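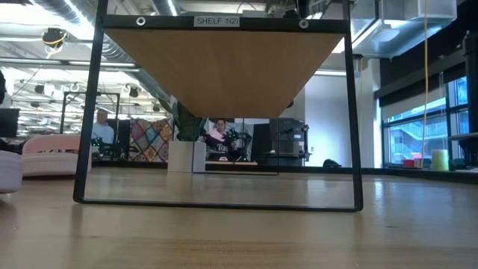

Shelf frame, label SHELF 1(2), on the bench top.

Tisport Shelf Task Kit, bench version

The Tisport kit is a set of fixtures for testing pick-and-place work with one or two robot arms. It is sold to labs and training rooms that want the same shelf layout at every station. Frames are black metal and shelf boards are wood. Each frame carries a printed label on the top crossbar, so that recordings can be matched to a station afterwards.

Supplied items
Upright frame with shelf board
Label set
Pair of black printed gripper fingers with angled tips
Stereo sensor bracket and fixings
Setup sheet

Data
Crossbar height above bench: 122 cm max.
Finger length: 142 mm
Rated finger life: 3,000 closing cycles
Setup time: around 15 minutes

The fingers are faceted and come to a point, which lets them reach a small object lying close to a table edge or between two larger ones. They are printed in two sections and can be changed with a hex key. Check the joint between sections before each shift. Sensor cables should be tied back to the upright and kept clear of the finger tips. 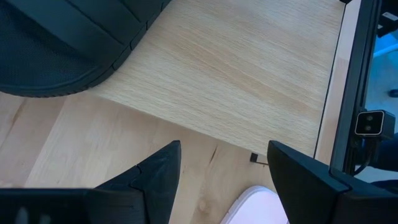
Kyung-tae Hong wrote from Zoltanstead that the tips hold rounded items well enough, but that his set needed the jaw offset entered again after every finger change, and he would like this moved to page one of the setup sheet. The April issue of the sheet has it on page two.

Spare fingers are sold in pairs. The Gisham adapter plate is ordered separately and fits the older Ishida wrist flange. Orders received by noon on Friday leave the following week.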